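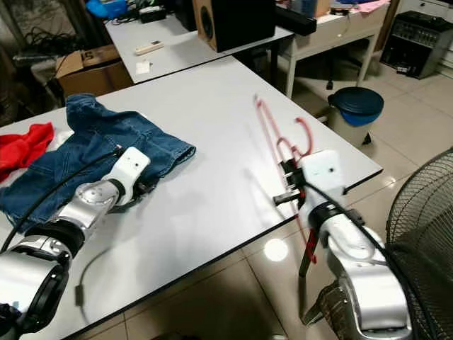 *Blue jeans folded on the table, and a red hanger.*

## Why do we hang some clothes and fold others?

I used to think there was only one way to put clothes away, and it was called "stuff it all in the drawer and push." My drawer did not agree. So I went and learned how clothes like to be stored, and now I'm going to tell you, because it's pretty neat!

Let's start with jeans. Jeans are made of denim, and denim is tough. The threads are thick and they cross over each other in a tight pattern called a twill (look really close at your own jeans and you might spot tiny slanted lines). Tough cloth doesn't mind being folded. You can lay one leg on top of the other, fold the whole thing in half, fold it again, and it will sit there quite happily until you want it.

Thin, smooth cloth is fussier. If you fold a thin shirt and put a pile of stuff on top, the threads get bent and they stay bent. Hello, wrinkle! On a hanger the shirt's own weight pulls it gently down all day long, and the little creases get a chance to let go.

So what is a hanger, really? It's a pair of pretend shoulders with a hook on top. The hook goes over the rail, and the sloping part holds your shirt the way your own shoulders do.

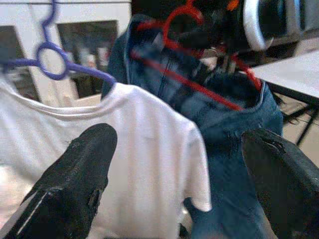
With a T-shirt, I put the hanger in from the bottom, up through the belly. If you jam it down through the neck hole you stretch the collar, and then your shirt looks like it belongs to a giraffe. My favorite hangers are from Nimri and they have rounded ends, so they don't leave those funny bumps on the shoulders. Pointy wire ones do that a lot.

Now for wet clothes. Water hides in all the tiny gaps between the threads. To get dry, the water has to turn into a gas called water vapor and float off into the air. Grown-ups call this evaporation. It goes faster when plenty of air can reach the cloth – a wet sock in a ball can stay damp for ages, but a wet sock spread out flat gets dry much sooner.
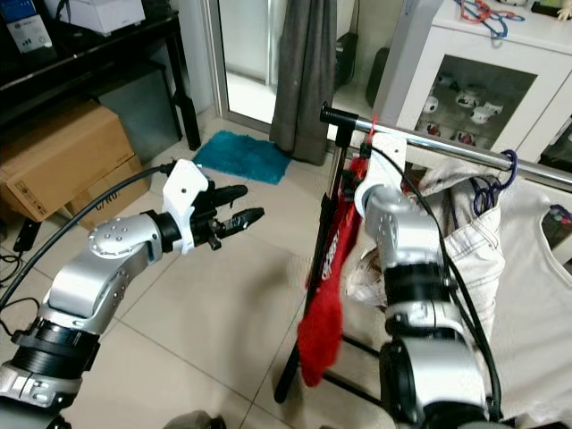 That's why it helps to leave gaps on a drying rack. I tried it at home with two wet dish towels. The one I opened out all the way was dry in 60 minutes. The one I scrunched up was still soggy, and it smelled a bit like a pond. Yuck!

You can try it too:

1. Ask a grown-up for two cloths that are the same size.
2. Get both of them wet and squeeze them out.
3. Hang one up wide open and leave the other in a lump.
4. Feel them every now and then and write down what you notice.

A clothespin is handy if your cloth keeps sliding off. I had to use two.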